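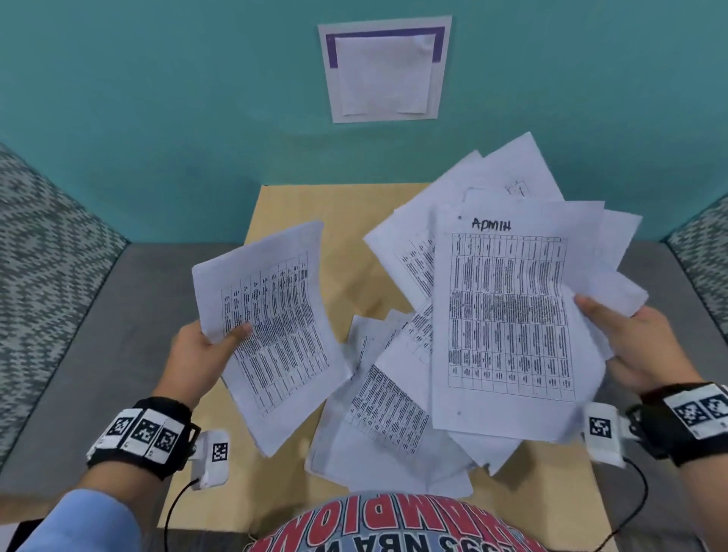 Trivbridge is a small town with one big employer, the Flaver jam and syrup works, and in November the works opens its doors to visitors. I booked the morning tour, which cost 6 dollars and included a jar to take home. Visitors check in at the office building first and sign a form about jewelry, nut allergies and open cuts. The rooms there are plain, with teal walls and pale wooden tables, and one has gray partitions in a zigzag fabric on both sides of the table. From there it is a short walk across the yard to the factory itself, and you smell the plums well before you reach the door.

Our guide was Bianca Vlad, who started on the bottling line and now runs the cooking floor. There were 13 people on the tour, most of them from out of town. We got hairnets, white coats and shoe covers. Rings had to come off, and mine went in a locker with my phone, so I took no pictures past that point.

The fruit comes in on the north side. Plums are the main crop here, and almost all of them come from the Dinu orchards up the valley. By November the fresh season is over and the factory works from frozen stock. The freezer room is kept very cold and we were only allowed to look in from the doorway. The stock is stacked in blue crates with the picking date on each one.

Cooking is done in open steel kettles. Each batch takes 60 minutes from the time the sugar goes in. A worker checks it with a refractometer, a small tube you look through to read the sugar level, and Bianca let two of us try it. I got a blurry line and had to be shown how to hold it toward the light.

The bottling line was the loudest part of the visit. It is a Trandex line, bought secondhand, and it fills and caps the jars faster than I could follow. The labels go on last. A woman at the end pulls out any jar with a crooked label, and those are sold at a discount in the factory shop.

The tasting came at the end. We tried 3 kinds: plain plum, plum with walnut, and a sour cherry syrup mixed with soda water. The walnut one was too sweet for me. The syrup was very good and I bought two bottles.

A few practical notes. Parking is free but the lot is small and the entrance is easy to miss coming from the south. The tour has two flights of metal stairs and no elevator. Children under eight are not allowed on the cooking floor. The shop takes cards and closes at noon. I was back at the car a little before that, and the road out of the valley was clear all the way.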